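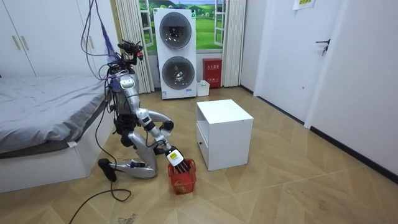
Can a machine do the chores yet? I've been asking that since my first robot vacuum ate a phone cord, and my answer as of December 2020 is a very cheerful "sort of". Floors, yes. Dishes, if you do the loading. Tidying up, which is the job I'd happily hand over tomorrow, is where things get really interesting, and it's why I keep this gallery page going. Picking up after a household means getting low, and low is hard when you're built like a person. Look how much of the machine is busy with the kneeling: shin flat to the floor, body pitched forward, one arm folded back, all so that one black hand can curl its fingers over the rim of a little red basket. You and I do that forty times on a Saturday morning without a thought – well, I do make a noise now when I get back up.

I know some of you will go straight to the cables. So did I! There's a whole bundle of them draped over the head and upper back, grey and black with a purple braided one in the mix, and another looping across the floor from near the foot. Anybody who has hauled a corded vacuum through a bedroom will have an opinion about that.

My favourite detail is the hand. Household robotics spent years being about wheels, and wheels are great until the sock is inside something, or under something, or has to end up in something. Fingers over a rim is such an ordinary grip, and it's the one you need for baskets, drawers, bins, the lot.

I'm also fond of the room. Bed with a grey sheet, white wardrobe, white bedside cabinet, lovely chevron pattern in the floor. The view in the window is a printed one, green meadow and rolling hills, which beats the side of my neighbour's garage.

The scorecard

Regular readers know the drill. I keep a running list of chores and move them up or down as I learn more. These are my own opinions, from my own house and a fair bit of reading, and I'm happy to be argued with.

Vacuuming: done. Ours is a Keltico, bought in March, and it has earned its spot under the hall bench. It still can't manage the fringe on the good rug, so I fold the fringe under before I leave for work. Stairs remain mine.

Mopping: nearly. Fine on a flat kitchen floor, hopeless with dried porridge. I still do the corners with a cloth.

Lawn: done, if your yard is simple. My sister's isn't, and hers spent most of the summer in the hydrangeas.

Laundry, the washing part: so thoroughly done that we forget to count it. A washing machine is the best home robot ever made and I'll defend that at any dinner table. It takes the worst job of my grandmother's week and does it while I'm at the shops.

Laundry, everything else: not done, not close. Sorting, carrying, emptying pockets, hanging, folding, putting away. In our house that's 7 loads a week, and the machine does the one step in the middle. Fabric is awful stuff to handle because it never has the same shape twice. I tried timing myself on a basket of mixed clothes and folded the lot in 12 minutes, while watching the hockey, and I'm not even good at it.

Picking things up off the floor: moving up one place. I had this near the bottom last year. I've nudged it up because hands are getting so much attention now, and because picking up is really a bunch of smaller jobs that can be learned one by one. Getting down there counts as one of them. So does getting a grip on the basket.

Making the bed: bottom of the list. Fitted sheets defeat me as well, so no judgement.

And on the shop floor?

I spent eight years in the stockroom at Trendness, the homewares place, so I can't help comparing. We had a conveyor and a label machine, a Skiltier, and it could get through 1,000 boxes in a shift without a grumble. What it couldn't do was notice that a lid was on crooked, or fish a dropped mug out from behind the racking. Somebody on two knees did that. The gap at work was the same as the gap at home: repeat jobs on one side, odd jobs in awkward places on the other.

That's why a kneeling robot gets me so excited. I don't need it to be fast. If it took an hour to clear one bedroom floor while I was out walking the dog, I'd come home thrilled.

A few notes for anyone new

The older gallery, with the window cleaners and the pool robot, is still up under Ayala, which was the name of this site before I changed hosts. Some links there are broken and I'm fixing them as I get time. If your own helper at home has learned a new trick, or eaten another phone cord, send me a picture and tell me which chore it's meant to be doing. Dishwasher-loading stories go straight to the front of the queue.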